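How a Robot Arm Is Set Up and Looked After

This page was prepared by the Lornach Learning Centre for readers in the middle primary grades.

A robot arm is a machine that can reach, turn and pick things up. The people who look after one are called technicians. At Lornach, the senior technician is Noemi Gallagher.

Setting up the arm

An arm must be fixed firmly to a strong base. If the base could wobble, the hand would miss its target. Next, the technician moves each joint slowly, one at a time, to see that it turns smoothly. A joint is a place where the arm bends, like your elbow or wrist.

The hand is called a gripper. Ours has two fingers, which open and close together. The technician checks that they meet evenly in the centre and that nothing is stuck to them.

Practising on a computer

Before an arm is given a new job, the job can be tried inside a computer program. Our program is called Drasura. It draws the arm, a kitchen counter and many ordinary objects. A mistake made there cannot break a real mug. Drasura has 1322 practice tasks, and the arm repeats each one 100 times before Ms. Gallagher reads the results.

Regular care

Every June, the real arm is switched off for its yearly service. Technicians wipe the outside with a soft cloth, look over the cables and tighten any loose bolts. They write down what was done in a logbook. Children must never touch an arm during this work, even if it is not moving. 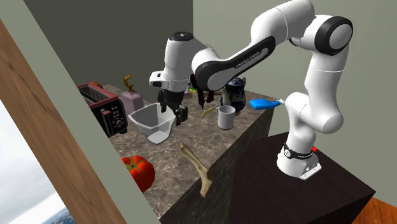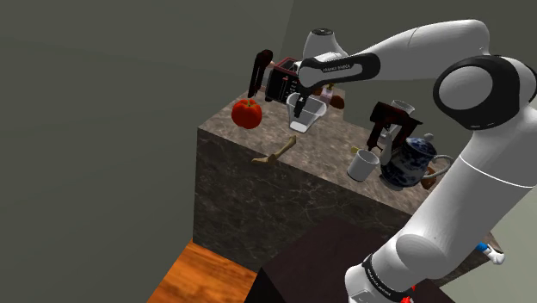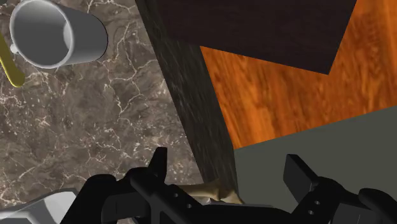 Computer-drawn views of the arm at the kitchen counter. In the second, the gripper fingers point down at a clear measuring cup. The third shows the two fingers close up, with a small beige object between them.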